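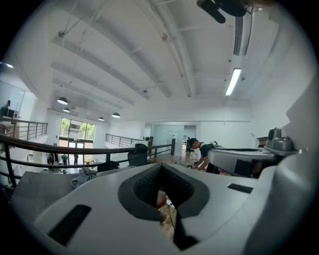 Timothée reckons the jaw pads on Carus ought to be swapped every 1000 grabs, and he asked me to put that right up top, so there you go!

## What's in here

Files for my hand-held gripper build: white shell, grey V-shaped jaw, cable out through the gap. I do most of it in the shared workshop after 7 pm (quieter, and the good printer's free).

- `shell/` print files, 55 g of filament a half
- `jaw/` pad template, v3 only, please don't use v2
- `logs/` 1282 recorded grabs, mostly mugs and socks

## Still to do

The sensor mount wobbles a bit. I've got a stiffer bracket drawn up and I'll upload it in November, once I've found my M3 inserts. If yours cracks at the slot, open an issue and tell me which filament you used.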